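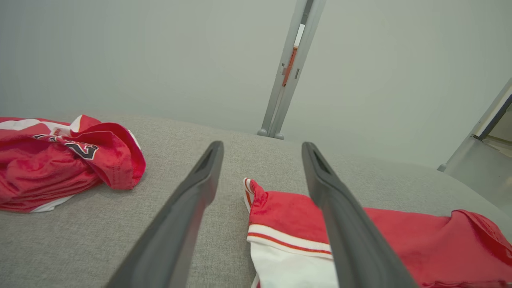
Rametwood is a mending and sewing school on the first floor of the old Kurkar building. We teach adults to repair, alter and look after the clothes they already own. Most people who come to us have never used a sewing machine, and many have not threaded a needle since they left school. Classes are kept small so that the tutor can get round everyone. We like to work over plain grey woven fabric, as a bright red garment is easy to see against it and so is a dropped pin. Students bring their own clothes from the first lesson onwards.

How we started

The school grew out of a repair stall in the covered market. People kept asking how a job had been done -- a patched elbow, a new zip, a hem let down -- and it often took longer to explain than to do. We began showing people in the evenings, using a borrowed room and a couple of second-hand machines. When the Kurkar building was divided into units we took one with north-facing windows and enough sockets.

We still take in a little repair work. It pays part of the rent and keeps the tutors in practice, but teaching comes first and the waiting time for repairs can be long.

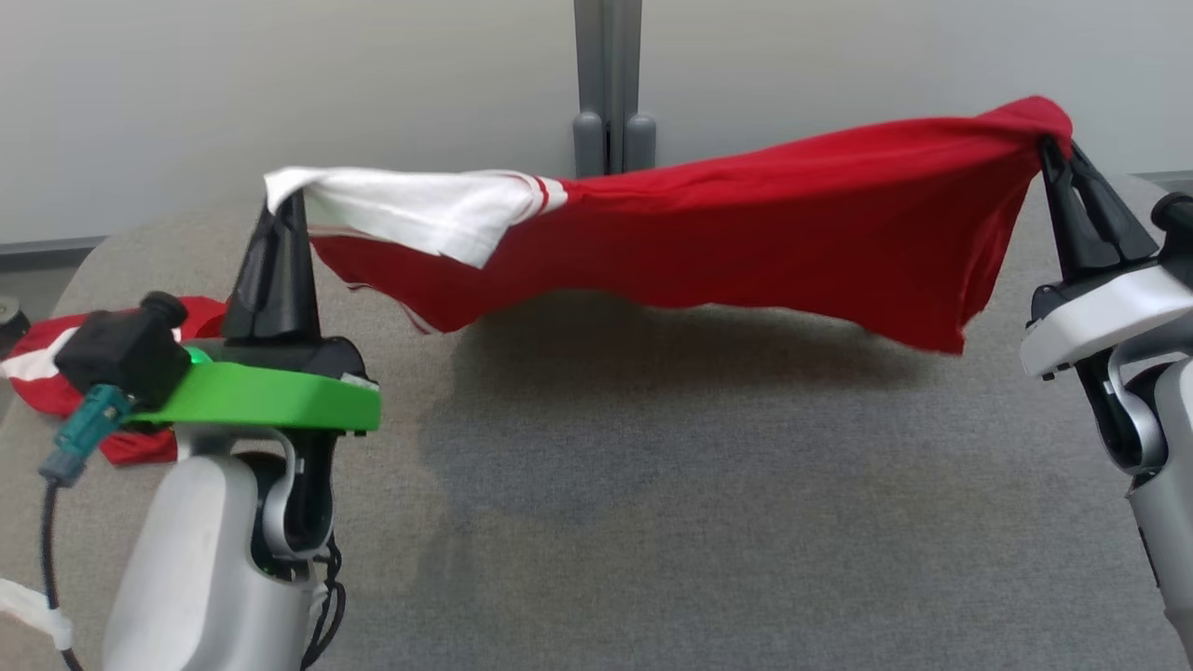 Repairs are accepted between noon and 2 pm on teaching days. Please wash the item before you bring it in, and tell us if you have already tried to mend it yourself. We can do most seams, linings, pockets and waistbands. We do not take leather, wetsuits or curtains, and we stopped doing wedding dresses when we gave up the large cutting table.

What we teach

The beginners' course covers hand stitches, buttons, simple hems and closing a split seam. Machine work starts once people are comfortable with a needle. The second course is given over to fitting: taking in a waist, shortening a sleeve from the shoulder, moving a dart. Students who want to carry on can join the knitwear course, where we deal with jersey fabrics, ribbing and ladders. Stretch fabric puts a lot of people off, and we spend a good part of the first session just on needles and thread tension.

We had 144 students last year. A few have gone on to take in work of their own, though most simply want to stop throwing things away.

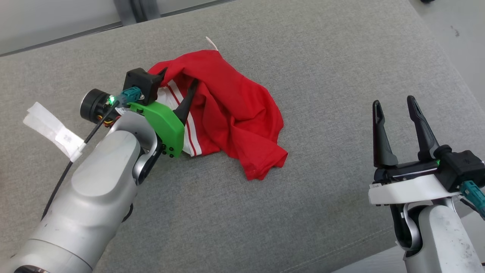 Menaka Wanigasekara wrote to us after the knitwear course to say that she had put off mending her children's sports kit for years and had now got through the whole pile, but that she would have liked a printed sheet on collars to take home. We have since written one. It is given out at the end of the ribbing session, and there are spare copies by the door.

Materials and machines

Thread, needles and interfacing are included in the course fee. Much of our practice cloth comes from Sutanto, a shirtmaker a few streets away, which lets us have its end-of-roll pieces. Machines are serviced every February, when the school shuts for a week. If you would like to use your own machine, bring the pedal and the manual with it.

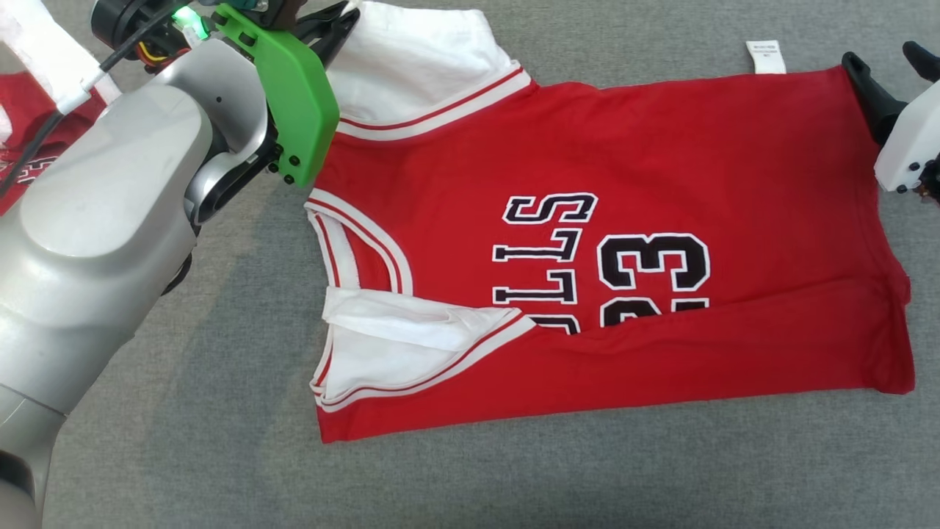 Red basketball jersey with white and red collar trim

Visiting and booking

Courses are booked through Citix, and the link is on our front page. You can also ring or call in during repair hours. Fees can be paid in two parts, and there is a lower rate for anyone on a low income -- we do not ask for proof.

The entrance is at the side of the building, up a short ramp. There is a lift to our floor. The 86 bus stops opposite, and there are cycle racks in the yard. Parking in the yard itself is for the ground-floor units only.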